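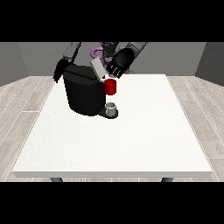
Two arms or one: how a mid-sized company planned its first robot purchase

The first budget request for robots at Fahy had one line on it. It asked for an arm, a hand and a controller, and it was turned down the same afternoon. The finance office wanted to know what the thing would cost in its second year, and the people who had written the request could not say.

Fahy services coffee equipment for offices and hotels. Its main workshop is in Pivdale, with a smaller one in Gulirholm. Machines come in, get cleaned and repaired, and are then run through a test before they go back out. The test is dull work. Someone opens the lid, loads a pod, closes up, runs a cup and writes down the result. In October, the busiest month of the year for returns, the Pivdale workshop put 2678 machines through that test.

The second request took four months to write. It is a useful document for anyone in the same position, mostly for the order in which it does things.

It starts with the task. The team wrote down every motion a technician makes during one test, including the ones that feel too small to mention, such as steadying the machine with the free hand while the lid comes up. That entry decided the largest item in the budget. A single arm can open a lid if the machine is clamped down, but Fahy handles many models, and a clamp that fits all of them does not exist at a sensible price. Two arms cost more at the start and remove the need for a set of custom fixtures. On paper the difference over two years was small, and the team chose two.

Hands came next. A plain two-finger gripper is cheap and tough, and spare parts are easy to get. Hands with several fingers cost more and need more care, but a pod holder is small and round and a lid is flat and thin, and the same tool has to deal with both. The alternative was a tool changer, which adds hardware and adds seconds to every cycle. Fahy priced both options and put both in the request, with the hands marked as the preferred one.

Before asking for any money for hardware, the company paid for simulation. The work was done in a package called Mivby, with a two-armed robot standing behind a plain white table and a black coffee machine placed in front of it. The model was kept simple on purpose. There are no shelves or tools in it, only the table, the machine, a small cup on the drip base and the robot. The red pod holder sits directly over the cup, and with the lid tilted up there is not much space for a broad palm and a set of fingers to come in from above.

Space was the question the simulation was bought to answer. Reach figures in a catalog are measured to the wrist, and a hand adds length and bulk beyond that. The team tried different table heights and moved the machine closer to the robot and farther away. They ended up with a deeper table than the workshop had been using, so new benches went into the budget as well. Buying them afterward would have meant a separate request and another wait.

Simulation has limits, and the request lists them. It said little about how hard a sticky lid has to be pulled, or how a worn hinge behaves. It said nothing useful about coffee grounds getting into finger joints. For those the team set aside money for 200 hours of trials on real machines, to be spent before the second cell is ordered. If the trials go badly, the second cell is dropped and the money goes back.

The running costs fill more pages than the purchase price. They cover spare fingers, a service contract, software renewals, power, floor marking, safety checks and training for two technicians. There is also a line for lost output during installation, which the first request had left out entirely. Each cell is expected to take over 2000 tests in a normal month, and the payback figure uses a lower number than that for the first half year.

The approval came through on 4th January. It covers one cell in Pivdale, with Gulirholm to be looked at again after the trials. The technicians will keep doing the repair work and will handle any model the robot has not been set up for, which at the start will be most of them.

Asked what they would change, the team named the quotes. They had asked suppliers for prices before the task list was finished, and each supplier had quoted for a slightly different job. All of the quotes had to be requested again, and one supplier took six weeks to reply.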